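Lifestyle talk series

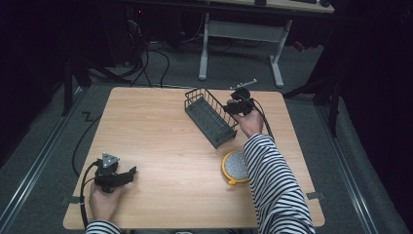
A lifestyle talk series is a run of live or streamed conversations put on by a magazine, shop or media company, in which a host interviews guests about their work, homes, clothes and daily habits. The form grew out of the in-store author talk and the magazine reader evening. Most series keep the staging simple, with two chairs, a host and a guest, and something for the guest to work at or lean on. A plain table in light wood, with a pale, fine-grained top and dark grey carpet under it, is a common enough choice, as the colour does not compete with clothing or with anything laid out on it. Sessions usually run under an hour and end with questions from the audience.

Origins

Magazines held reader events long before they streamed them. Early evenings were sold as part of a subscription or given to advertisers as a block of seats, and were rarely recorded. Department stores ran similar programs, often tied to a new season's range, and cookery schools and garden centres had their own versions. Written recaps began as a short column in the following issue.

When publishers moved much of their work online, the talk became a way to fill several places at once. A single conversation could supply a video, a recap article, a set of short clips and a newsletter item. Series that had met a few times a year moved to monthly or fortnightly dates.

Format

The host is usually an editor, a columnist or a broadcaster with some following of their own. Guests are drawn from fashion, food, interiors, fitness and small business, and many are content creators who have started a label or a shop. Questions are often sent to the guest beforehand. Some series allow the guest to strike out topics, while others only agree on a general theme.

Three formats are common. In the profile, one guest talks through a career from the beginning. In the panel, three or four guests share a theme such as running a business from home. In the demonstration, the guest cooks, arranges flowers, mends a garment or does make-up while answering questions. Demonstrations take the longest to set up and are harder to moderate, as the guest's attention is divided.

The Adlow Evenings

The Adlow Evenings are a mid-sized example of the form. They were started by the homewares retailer Adlow as a free program for loyalty members, with the columnist Lorcan Brennan as host. The first season had 7 sessions and was held in the retailer's flagship store after closing time. The opening night drew an audience of 222 – the full capacity of the floor.

Brennan left after the second season and was replaced by Oisín Ní Chonaill, previously features editor of the quarterly Brisach. Under Ní Chonaill the series dropped its panels and kept to single guests. It also moved to a mixed format, with a small seated audience and a live stream. The first streamed session, on October 5, 2021, had 3251 registered viewers, of whom 672 stayed for the question period. The guest was the founder of the skincare label Ikeda, who spoke mainly about packaging costs and about giving up a salaried job.

Recordings were at first left open to everyone. From November of the following year, full sessions were kept for members and the public could watch only a shortened version. The change was criticized by some regular viewers, and the retailer later made older seasons free again.

Funding

Few series cover their costs through tickets. Most rely on a sponsor, whose products may be given to the audience or used on stage. Plomitz, a maker of table linens, sponsored the Adlow Evenings for two seasons and supplied gift bags for the seated audience. Guests are sometimes paid a fee, but many appear unpaid in return for publicity. Sponsored sessions are normally labelled as such in the program, though practice differs between publishers, and a guest with a product to sell may not be labelled at all.

Reception

Writers on media have described the talk series as a cheap source of material and have noted how often the same guests appear on several of them in one year. Supporters say that a long conversation lets a guest speak about money, staffing and failure in a way that short posts do not. Attendance at in-person sessions tends to depend on the guest more than on the series – regulars make up a small share of most audiences.

See also

Author talk
Content creator
Reader event
Trunk show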